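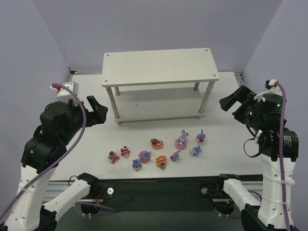

小东西的去处

Skonen 街坊通讯 · 居家栏
2018年10月2日

假期里终于把家里那堆小东西理了一遍。说是理，其实是从早上坐到天黑，腿麻了换个姿势继续坐，中间吃了一碗泡面，还接了我妈打来的电话。她问我在干嘛，我说在收拾东西，她说你上次也在收拾东西。嗯，上次也是真的在收拾，只不过收拾到一半翻出一本旧影集，后面的事大家都懂。

我说的小东西，是那种不占什么地方、单独拿出来哪个都不碍事，可凑到一块儿就让人头疼的玩意儿。扭蛋、盲盒、冰箱贴、旅游买的陶瓷小房子、婚礼回礼的小熊、同事离职时塞给我的招财猫。大件反倒好办，沙发旧了就换，柜子坏了就修，搬不动就不搬。小东西不行，小东西会跑。你今天把它放在鞋柜上，下礼拜它就在洗手台边上了，再过一阵子你在冬天的大衣口袋里摸到它，还挺高兴，以为是捡的。

八月那期我在末尾随口问了一句，大家家里的小摆件都怎么放，结果收到的回信比前面好几期加起来都多。我本来以为会有人寄来漂亮的玻璃柜照片，结果大半都是来诉苦的！有一位住 Gimside 的读者写了满满一页，讲她先生收集茶宠，从茶盘上一路摆到了微波炉顶上，热个牛奶都要先搬蟾蜍。还有一位说她女儿把所有小动物按照"谁和谁吵架了"来分区，每天早上都要重新排，上学经常迟到。这个分类法我很佩服，比我的强。

我的分类法以前是这样的：好看的放外面，不好看的放抽屉，舍不得的放盒子，不知道是什么的放另一个盒子。最后那个盒子越来越重，搬家的时候师傅问我里面是不是书。

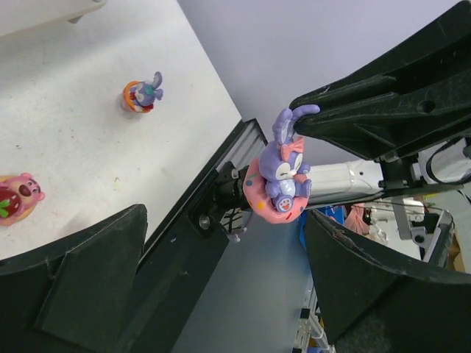 所以这次我先跟自己定了个规矩，只问一句话：要是朋友来家里，拿起这个问我"这是什么呀"，我有没有话讲？有话讲的就留下。陶瓷小房子有话讲，那是在 Mussa 的码头边上买的，当时下大雨，我和表妹在店里躲了很久，不好意思空着手走，就一人买了一个，出门的时候雨还没停，两个人抱着房子跑。招财猫也有话讲。婚礼小熊就有点尴尬，我想了好半天，连是谁的婚礼都没想起来（如果你正在读这篇，对不起，祝你们一直幸福）。

有个朋友听完说，那你这么会编故事，什么都能讲出话来，最后不还是一个都扔不掉。说得对，我确实在一个酒店的鞋拔子上耽误了很长时间。后来我给自己加了个闹钟，每样东西想一会儿就得做决定，响了还没想好的，一律进"送人"的袋子。这个办法挺灵的，就是闹钟一直响，楼下的狗跟着叫。

再说说架子。我以前特别迷信买架子，觉得东西乱是因为架子不够，于是看见好的就往家里搬。前年花了 900 块买过一个 Hiltard 的墙架，到货才发现我家那面墙是空心的，钻头一下去整个人都往前栽。架子后来躺在床底下，我还往上面堆了被子。这回清出来，量了量尺寸，把它改放在书桌后面的矮柜上，不上墙，居然刚刚好。就是擦灰麻烦，得侧着手伸进去，我用的是旧袜子套在尺子上，效果比鸡毛掸子好。

讲到擦灰，真的要提醒一句，小摆件最怕的是厨房那种灰，带油的，黏上去就结成一层。我外婆以前把一排瓷娃娃摆在灶台上方的窗沿上，娃娃的脸一年比一年黄，她说那是晒黑了。后来我妈用洗洁精兑温水，拿软毛牙刷一个一个刷，刷完外婆盯着看了半天，说这不是我的那些。哄了一晚上才哄好。

清洗的法子我也试了几种。塑料和搪胶的，温水加一点点洗洁精就够了，泡太久的话里面会进水，有的底下有个小洞，晃一晃哗啦哗啦的，控一晚上都控不干。植绒的千万别下水，我毁过一只小松鼠，干了以后像刚跟谁打完架。植绒的用化妆刷轻轻扫，顺着毛扫。木头的用拧得很干的布，擦完放阴凉的地方，别图快拿吹风机对着吹。陶瓷最省心，只要你手不滑。

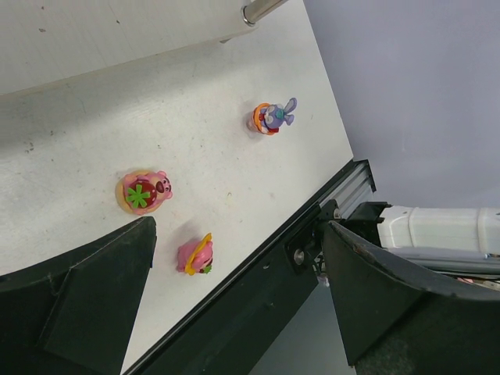
任晓燕
Skonen 街坊通讯 居家栏主笔

这一栏我写到现在，收到最多的问题不是怎么洗，是怎么让孩子把东西放回去。我没有孩子，本来没资格讲，不过我有两个外甥，放假就来住，威力相当于一支小型乐队。我试过贴标签，他们把标签撕下来贴在对方背上。我试过画轮廓，就是在架子上照着玩具底座描一圈，让它们各回各家，这个他们喜欢，喜欢到又画了很多圈，把整个架子都画满了，其中有一圈据说是恐龙的，可家里没有恐龙，得买。

雷光明是我们这儿负责排版的，他家的办法比较朴素：睡觉前关大灯，只留一盏台灯，台灯下面放个托盘，地上的小玩具全部要"回来睡觉"。谁没回来谁就在外面冻着。他儿子心软，每天晚上趴在沙发底下找，连纽扣都给接回来了。我听了觉得很感人，光明说你别感人了，他现在睡得比以前晚 40 分钟。

其实大人也一样，东西要有个能"回来"的地方才肯放回去。我门口以前放个大篮子，什么都往里丢，找钥匙要整个倒出来。现在换成一个浅浅的小盘，只放得下钥匙、零钱和一支笔，再多一件就往外掉。掉了你就得捡，捡起来就得想它该去哪儿。听起来很笨，可我已经连着好些天没在出门前骂人了。

还有读者问，摆在一起的东西要不要讲究颜色。我的看法是看你自己高兴，杂志上那种统统白色的我也羡慕过，真摆出来像牙科诊所的候诊室。同一个系列的放一块儿会显得整齐，热闹也热闹得有道理；不同来历的混着放，反而容易聊起来。我书桌上现在是陶瓷小房子旁边站着招财猫，猫比房子大出许多，像要去收房租。每次抬头看见都想笑，写稿写不下去的时候尤其管用。

倒是距离值得留心一下。刚开始我总喜欢挤得满满的，觉得浪费一点空都可惜，结果谁也看不清谁，拿一个倒一片。后来拿走了一些，收进抽屉里轮班，过一阵子换一批出来。轮到谁出来，我都跟见了老朋友似的！抽屉里我垫了一层旧毛巾，陶瓷的再套一只单只的袜子（每家都有那么多单只的袜子，总算派上用场了）。

至于那个"送人"的袋子，最后装了满满一兜，我拎到楼下，还没走到路口就被对门的阿姨拦住，她挑走了婚礼小熊，说给她家猫当伴儿。第二天小熊的一只耳朵没了，阿姨很不好意思，我说没事没事，它现在有话讲了。 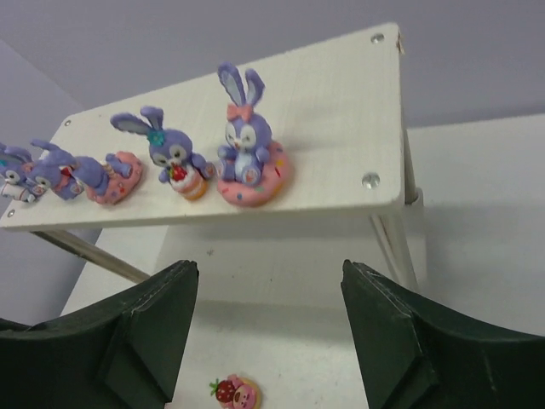

换物角又要开了

说了这么多，其实是想给换物角拉拉人。这个月我们还在 Gimside 路口那家面馆的二楼，老板娘照旧借我们两张长桌，楼梯有点陡，推婴儿车来的朋友在楼下喊一声，会有人下去接。上午 10 点以前不要来，她要熬汤，脾气不好。

规矩跟以前一样，带来几件就换走几件，别标价，也别跟人比谁的贵。每人最多 15 件，上次有位大哥拉了一整箱钥匙扣过来，大家都很喜欢他，可是桌子放不下了。东西请先擦干净，带电池的把电池取出来，缺胳膊少腿的也可以带，跟人家讲清楚就行，有人专门收这种回去修。换剩下的请自己带走，别偷偷塞在面馆的花盆后面，老板娘上回浇水浇出来一只青蛙，吓得不轻。

想提前留位子的回这封信就可以，写上你大概带些什么，我好安排谁挨着谁。茶宠那位先生如果能来，请一定把蟾蜍带上，好几个人点名想看。面馆的葱油拌面那天也有，要多加葱的早点跟老板娘说，下午葱就没了。

下一期想聊聊旧窗帘。家里有拆下来又舍不得丢的，拍张照片寄给我，皱的也行。

晓燕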